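Shearer Bin Picking Kit for Student Teams

Product page, Cultesthorpe Robotics Club shop. Price list updated Jul 30, 2020.

The Shearer kit is a set of parts and lessons for students who want to learn bin picking with a real robot arm. It was made by our club for the Prolmont student competition, and now we offer it to other clubs and technical schools. The robot arm itself is not included.

What you receive

Mounting plate for the gripper, with screws
Fingertips, two pairs (one pair is spare)
Cable guide set for air hose and signal cables
Printed workbook, 158 pages, in English
Object list with 60 everyday things which you can buy or bring from home
Score sheets for the competition rules

What you need to have already

A robot arm with a working reach of at least one meter, a safety stop which was checked by a teacher, two metal bins, a strong table and two clamps. The computer can be an ordinary one. Please measure your table before you order. The plate of the first version did not fit for one school, and we had to make it again.

How the course is organized

The workbook has 43 exercises. The first ones are done without power, only with paper and the gripper in the hand. After this the students teach the arm some fixed points, and later they write their own program to choose the place to grip. Abdelkrim Slaoui wrote the chapters about safety and Nawal Younis wrote the chapters about programming. A group of four students can finish everything in one school year, if they meet every week.

Price and delivery

The kit costs 300 euros without shipping. Orders from schools can be paid after delivery. We make the kits by ourselves, therefore please wait up to six weeks. In May we are slower, as the students have exams. Spare fingertips are sold separately under the name Drodstead.

Questions about fitting go to Tarek Ramadan, and questions about orders go to Amr Ait Brahim. Please write which arm you have. 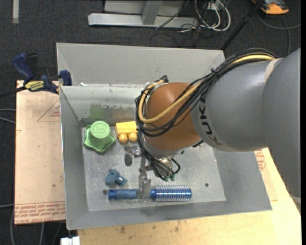

Exercises in the last part of the workbook use mixed objects, and the students must decide for each one where the fingertips should come down. We recommend to begin with simple blocks and to take the difficult things only when the program is stable. A round hairbrush is a good difficult thing: the handle and the part with bristles are not the same to grip, and with the brush lying on its side the team has to choose between them. Plastic toys in the same bin make the choice harder, and a team may put in as many as it wants. Clamp the bins at the edge before the arm moves, and lead the cables and the hose over the wrist with enough length for a full turn. The score sheet for this part is on the last page of the workbook.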